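The Hourani Family History Kit, reviewed

I come from people who moved about a lot and wrote nothing down. My great-grandmother was born in one village, married into a second and was buried from a third, and all three now claim her. So when a cousin sent me the Hourani kit in March, with a note saying "you're the one who likes old people", I could hardly refuse.

What you get is a box with a fold-out kinship chart, 92 question cards for interviewing your elders, and a guide to clan names, marriage customs and who is allowed to call whom "uncle". The cards are the best part. "Who was not invited to the wedding?" kept my aunt going for two evenings and a lunch.
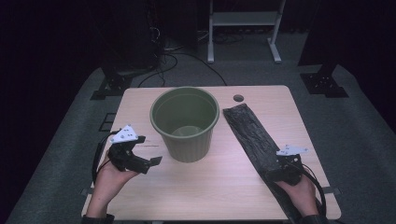
The chart

The chart is less good. It has room for 200 names, which sounds generous until you meet a family where cousins marry cousins. By the fourth generation my lines were crossing like tram wires, and one man had become his own brother-in-law. The guide deals with this in a single sentence, telling you to "use a second colour". I used five.

It also assumes a surname goes down the male line and stays put. Ours was changed by a clerk, changed back by a priest and then dropped over a debt. There's no box for that, so I wrote it up the margin.

Would I buy it again? The cards, yes, if they were sold alone. The chart I'd swap for a roll of lining paper.

Hollis Delacroix

Recent reviews
Plekus pocket voice recorder
The Itlow guide to parish registers
Oliveo archive boxes, large
428 Village Proverbs (second edition)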